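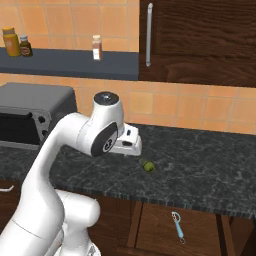
The little green ball and I have been seeing a lot of each other this month.

Thread on what I've been doing with my August, for the people who keep asking when the grasp planner ships. Short version: it doesn't, yet. Long version follows, bring a snack.

Background for newcomers: I maintain Komska, a motion and grasp planning stack for one arm in simulated kitchens. Simulated, so the only thing I've broken so far is my sleep schedule.

The job sounds like something you'd give a toddler. Arm goes to small green thing on counter. Arm closes fingers on small green thing. Arm leaves with small green thing. A toddler would be finished and asking for juice.

I ran 578 episodes overnight on the Barkthorpe kitchen set. 95 of them failed. I'd have been fine with that if they'd failed in 95 interesting ways. They failed in 2.

Failure one: the planner is a coward. It inflates every obstacle by a safety margin, and the margin was being applied twice. Once in the scene loader, once in the collision checker. Both places had a comment saying the other one didn't do it.

So as far as the planner knew, the toaster oven was the size of a chest freezer. Every path near the back of the counter came out as "no solution," and the arm stood there with great dignity until the timeout.

I wrote one of those comments. Git blame is a feature I'd like removed.

Failure two is perception, and I'm less embarrassed by it because it's harder. The pose estimator is called Clindness and it likes things with corners. Give it a round object and it reports an orientation anyway, with confidence, and a different one every tick.

The planner then believes the fruit is spinning like a top and keeps re-planning the wrist to match. You get this slow, thoughtful swivel over the counter. Very elegant. Picks up nothing. 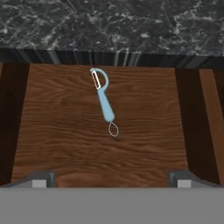 Long skinny things have the opposite problem. Orientation is all that matters and you have to get it right, and a symmetric fix for fruit will wreck you the second somebody hands you a utensil. Ask me how I spent the morning.

What I ended up with: each object carries a symmetry tag, and the filter throws away rotation only along the axes the tag says are meaningless. Fruit gets "don't care." Peeler gets "care a lot."

Yes, the tags are typed in by hand. Yes, in a YAML file. No, I don't want to hear about your learned symmetry model until it runs on my laptop without the fan sounding like a leaf blower.

Fixing the double margin was a one-line delete. Finding the line took 8 hours – I'd love to say I used a proper debugger, but I used print statements and a legal pad.

Then everything got worse, obviously. With honest obstacle sizes the planner discovered it could go *through* the gap under the shelf, and it became obsessed. Shortest path! Who cares if the elbow goes by the bottles like a bus in a parking garage.

So now there's a clearance cost. Soft, so it'll take a tight path if it must, but it has to feel bad about it.

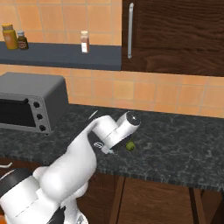

The other change is the approach itself. It used to be one plan from home to grasp, and any drift in the pose estimate got baked in at the start. Now it plans to a pre-grasp, stops, looks again, and does the last stretch on a plain Cartesian controller. Dumb and slow. I love it.

People will tell you stopping to look is inelegant. These people have never watched an arm commit fully to where a lime was four seconds ago.

Tooling note, since a couple of you asked. Replays go through Szekeres, which lets me scrub the planner state and the camera view on one timeline. It also crashes if you resize the window, so I don't resize the window.

Full rerun is queued for tonight. If the numbers are good I'll post them. If they're bad I'll post a long thread about code formatting.

Branch is up, it's called stop-and-look. Please don't read the commit messages from after midnight.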